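Two Hands and a Rack of Rods: Robotics Club at Sevthorpe

2/20/20

Ju-won Jeon is talking before I have my coat off. She wants me to see the hands first. "Everybody asks about the arms, because they're big and shiny," she says, "but the hands are where all our homework goes!"

Jeon runs the student robotics project at Sevthorpe, which started up in September with a two-armed robot, a long white table and a sign-up sheet that filled faster than she'd planned for. The students named the robot Kester. (There was a vote. It was close, and the losing side still brings it up.)

The task they picked sounds small. Kester has to work at a rack of rods and dowels, taking one out and putting it back in the same hole. So far the club has logged 1390 tries.

"I thought we'd be stacking things by the second week," Jeon says, laughing. "Then we spent the whole first month on one finger. One! And I loved it, because the kids stopped asking me what to do and started arguing with each other about where the thumb should go."

The thumb argument is still going, by the way. One group wants it wide open on the way in, so there's room for error. The other wants it half closed, so it doesn't knock the neighboring rods. Both groups have numbers. In the last round of 600 tries, the half-closed thumb came out ahead with 303 clean pickups to its name, and the wide-open group would like it known that they were given the older finger pads.

I ask whether two arms make it easier. She shakes her head so hard her glasses slip.

"Twice the ways to bump into the furniture," she says. "You're watching one hand by the rack and you forget the other one is down by the edge of the table. We have a rule now. One student watches the left, one watches the right, and they both have to say 'clear' out loud before anything moves."

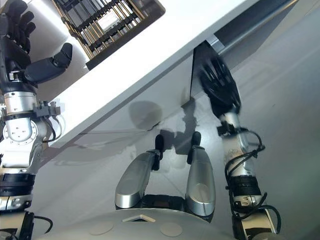

Learning to say "clear"

The rule came from the students, and Jeon is proud of that. It's written in the club notebook along with the joint limits, the cable checks and a drawing of a duck that has no technical purpose I could find.

Cables get a page of their own. "They loop around the outside of the forearm, and you have to leave slack or the wrist can't turn," she says. "Too much slack and they catch. We had a ninth grader who got so good at judging it that the older kids would call her over to look before every run."

Next comes the Grosance Challenge, where teams get 200 tries and no time to retune in between. The club will run the half-closed thumb unless somebody changes the vote, and Jeon says somebody is certainly trying.

What would she tell a school thinking of starting a project like hers? She has to think for a bit.

"Pick one thing and stay with it longer than feels reasonable," she says. "And let them name the robot. Do that on day one, and leave plenty of time!"

Then a student calls "clear" from across the room, a second voice answers, and she's off to watch.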